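Function room hire: how Favgate prices its rooms

June 23, 2020

Oanh Đào has managed bookings at Favgate for 11 years. The building lets two function rooms, the Fleltard Room upstairs and the Kindau Room on the ground floor, and most of the enquiries she handles are for engagement parties, christenings and private lunches.

The first figure callers ask for is the hire fee, and she thinks it is the wrong place to start. "The fee covers the room, the tables and the lights. It does not cover staff, linen or food. Two venues can quote the same fee and differ by a great deal once the final invoice is drawn up."

Favgate uses a minimum spend for evening bookings in the larger Fleltard Room, set at £2000 including food and drink. If the party falls short, the balance is charged as room hire. Daytime bookings in the Kindau Room are charged at a flat rate, with catering priced per head.

Capacity is another source of confusion. The Kindau Room is listed at 50 seated. "That is with round tables and no dance floor. Put in a buffet and a cake table and the number comes down. I ask for the layout before I confirm a number."

Catering is supplied by Ngô, an outside firm with its own kitchen. Final numbers are due two weeks before the event, and dietary requirements go on the same form. Clients may bring their own cake. They may not bring their own drink, a condition set by the premises licence.

Bookings stopped in the spring. In May, Đào rewrote the postponement terms so that a deposit can be moved once to any free date within a year. "The old wording dealt with cancellation only. Most people wanted a later date, and there was no clause for it."

She advises clients to get the finishing time in writing. At Favgate the music stops at eleven and the room must be cleared by midnight. Overrun is charged by the half hour, and suppliers collecting equipment count towards it.

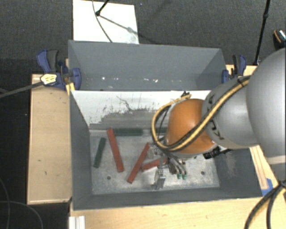 Red and dark green bars in the front section of a divided grey bin.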